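Wed 8 March

Fuel moisture, thinned unit behind Rornley, day two of sampling. Anel and Khanyisile in the field, me on the oven.

Twelve tins in at 8, all 1-hour and 10-hour dead fuels from the south-facing plots. Litter samples bagged separately this time. In December we mixed duff in with the litter on three plots and had to throw those numbers out.

Tin 30 came back with the lid off in the cooler. Dried it anyway, flagged it in the sheet, do not use for the average. Tin 19 has the wrong tare written on the side, reweighed it empty and corrected.

Moisture on the 10-hour sticks is higher than I expected for a week without rain. The piles under the uncut strip are still shaded most of the day. Anel thinks the slash there needs another season before it will carry fire at all. Leopold wants to burn the open half first and leave the strip as a holding line. I have no objection but the duff at the base of the big pines is deep and somebody needs to rake it back before ignition. Asked Unathi for a crew day, no answer yet.

Plot 59 stake is missing. Khanyisile found the flagging but no stake. Re-set it from the tape and took a new bearing.

Balance drifted again after lunch. Zeroed it between every tin from then on. Man-sik says the spare one is at Wadia and he can bring it over.

To do: second weigh tomorrow morning, third if any tin is still dropping. Email Leopold the plot averages without tin 30. More paper bags.

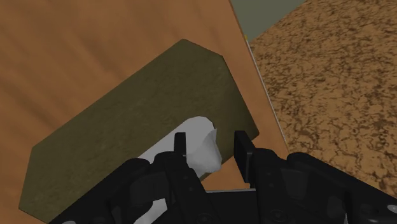 Sorting the litter by size class is still the slow part. Needles and bark flakes end up everywhere and the small stuff gets lost in the grain of the tabletop. Next batch I want to sort on a flat board like the green one, laid on the wood, and tip each class straight into its tin. Fine brush for whatever sticks. Will try it with the plot 59 bag first and weigh what is left on the board afterward.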